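Stedport Tracker › Perception › Grasp candidates dropped near clear plastic
Status: open. Reported by: Griet Jansen

On Monday I moved the burger cell to the new Jellon depth filter. After this the planner finds no grasp for the food in the side holders, but it still plans well for the bun and the lettuce in the tray. I ran 40 plans and kept the logs. Scene camera for the layout: 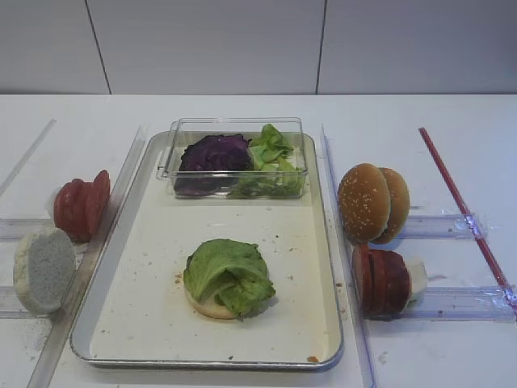 Joar Rustad asked whether the filter treats the clear rails as holes and then removes everything that touches them. He would look at the mask before changing the planner.

I checked the mask and he is right. With the hole radius at 5 pixels, the mask grows over the rails and eats the lower part of the buns and the dark slices. The wrist view is worse than the fixed one – the tape gives strong reflections there.

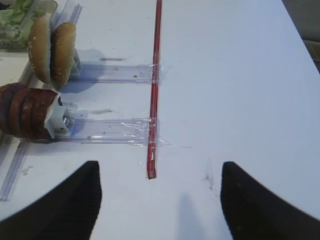
Could you try the old Brateo filter on the same recording, Joar Rustad wrote, and send the log from line 240? If the candidates come back, the fault is in Jellon and not in the calibration.

I did this. With Brateo I get 313 candidates, with Jellon none. So I think the calibration is fine. One question stays open for me, the collision check. It takes the closed hull of both fingers, and so it does not see a thin wall that stands between them. In the last wrist view the clear divider is between the two fingertips, with the red item on the left side only, and the checker still reports this pose as free. I will open a separate ticket for it under Zerouali.

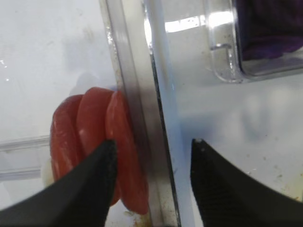

For the filter I now use radius 2 as a workaround. The mask is smaller, but single points still flicker along the rails. The divider gives two lines of such points, and the clear container at the upper right gives more along its rounded corner. I leave the ticket open until the fix is merged.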